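Unit 8: Motorcycle chain and sprocket wear
Course notes, Stirnbridge evening class. Tutor: Hjørdis Eide

8.1 Terms
Pitch is the distance between pin centres. On a 520 or 530 chain it is 15.875 mm. A chain does not stretch in the ordinary sense. The pins and bushes wear, each link gains a little play, and the total length grows.

8.2 Measuring
Put the gearbox in neutral with the engine off and the ignition key out. Pull the lower run tight and measure across 20 pitches, pin centre to pin centre. A new 520 chain gives 317.5 mm. Use the limit in the maker's manual for your machine. Repeat at three places on the chain - wear is seldom even - and write down the largest figure.

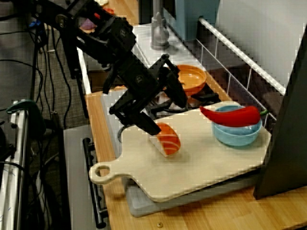 Stiff links are recorded separately. Turn the rear wheel slowly by hand and watch the chain leave the rear sprocket. A stiff link stays bent for a moment on the lower run. If cleaning and oiling do not free it, the chain is scrap.

8.3 Slack
Slack is the full up-and-down movement at the middle of the lower run. Check it at the tightest point of the chain. The manual will say whether the machine stands on its side stand or its wheels. Too little slack loads the gearbox output bearing when the suspension is compressed.

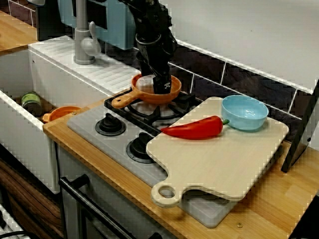

8.4 Sprockets
Look for hooked teeth, polished flanks on one side only, and chipped tips. One-sided polish points to poor wheel alignment. Replace both sprockets with the chain. A new chain on worn teeth wears quickly.

8.5 Exercise
Patricio Bermúdez's log shows a chain fitted in August and first adjusted after 308 miles. The next adjustment came at 2,589 miles.
(a) Find the distance between the two adjustments.
(b) Suggest two causes for the early first adjustment.
(c) State what else should have been entered in the log.

Written answers to be handed in by 2023-12-15.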